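3.2 Sleep, Household Routines, and the Cost of Broken Nights

We had expected the caregivers in our sample to speak first about clinic visits and prescriptions, and many of them did, but the subject they kept coming back to, often well after the formal questions were done, was the night. Of the 54 households that completed the diary, 19 recorded getting up with the person they cared for at least twice on most nights, and these were also the families who wrote the longest entries (several ran over onto the back of the sheet, and we were glad to have them).

Restless legs syndrome is usually costed through medication and specialist time. We followed the coding scheme of Soylu and Chala, which adds a third heading for unpaid household work, and under it we placed laundry, bed changes, and the slow business of settling someone back to sleep. Caregivers spent about two hours a week on these tasks, and they tended to leave them out when asked for a total – one daughter told us she had never thought of making a bed as care.

Lost work was harder to pin down. Some caregivers had moved to later shifts, while others simply went in tired, and our diary was not well suited to telling these apart. We return to this problem in Section 5.
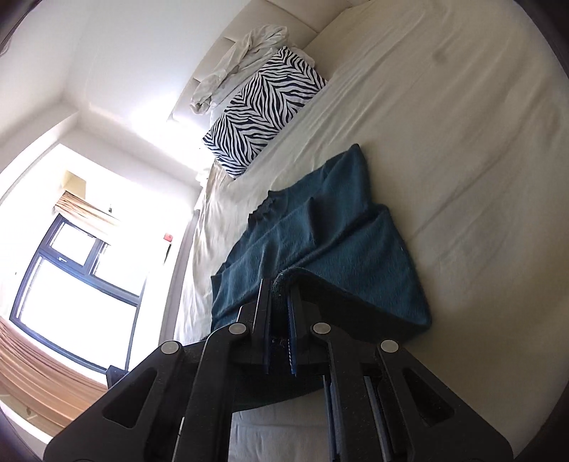

Figure 2. Bed with a cream-white fitted sheet and a blue towel.

Bedding itself was a small expense for most families, though it came up in nearly every interview. Where replacement sheets were bought during the diary period, we entered the price paid and did not spread it over later months. Time spent on bed changes was valued at the same hourly rate as other household work.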